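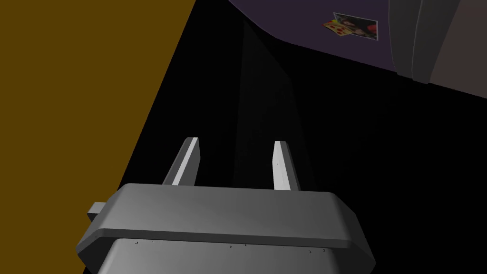
Render, gripper with both fingers pointing up.

November, bench notes, glue trials

Started the second round of hide glue tests on the maple offcuts. Last batch of granules (Grundik, the coarse ones) soaked overnight and still had hard centers this morning, so I gave it another 2 hours in cold water before it went in the pot. Fine after that. Next time start the soak before lunch the day before.

Pot held at temperature without much fuss once the lid was on. Skin forms fast with the lid off. I skimmed it twice and then stopped bothering.

Cut 23 joints in total, all plain edge joints from the same board. One had a knot too close to the line and I threw it out. Half were toothed with the old Katayama blade, the others left straight off the plane. Clamped for 30 minutes and then left alone on the rack by the window. The rack is drafty and I don't like it for this, but the shelf over the heater is full of somebody's chair legs.

Squeeze-out on the toothed pieces was uneven. I think I was slow getting the clamps on — the glue had started to gel on at least the first few. Warming the wood first helped a lot with the rest. Used the heat gun on low, kept it moving.

The Terik liquid glue is the comparison. Same board, same clamps. It gives far more time to fiddle with alignment, but the bottle has no date on it and it strings more than I remember. Marked those pieces T in pencil on the end grain. Please don't sand the ends.

Break tests after 5 days on the rack. I'll use the lever jig, with the weight bucket hung from the far hook. If the bucket handle is still bent, somebody straighten it before then.

Still to do: order more granules, the finer grade if Viltero has it. Wash the brush that got left in the pot. Find out where the small thermometer went. Write the open time on the board lid next to the old numbers, which were taken in summer and are too long for this room now.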